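**Dravis workshop gets the go-ahead for its first robot arm**

29 October 2018

Great news from Dravis! The joinery firm has set aside money for its first robot arm, and the order should go in next April. Before spending any of it, the team is trying out jobs in simulation, windows and timber walls included. 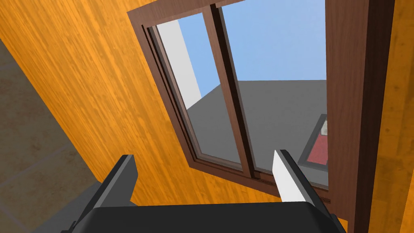 Nermin Kocabaş, who drew up the budget, compared 13 grippers and has got the list down to two. "We've run 411 trials without buying so much as a bolt," she said. "I can't wait to see the real thing on our floor!"

Training for 28 staff is in the plan too, along with a service contract from Güneş. Zübeyde Özkan is now working out where the arm will stand, and whether the old power supply can cope (a new one would take some 34 days to fit). Quotes are due back before the order is signed.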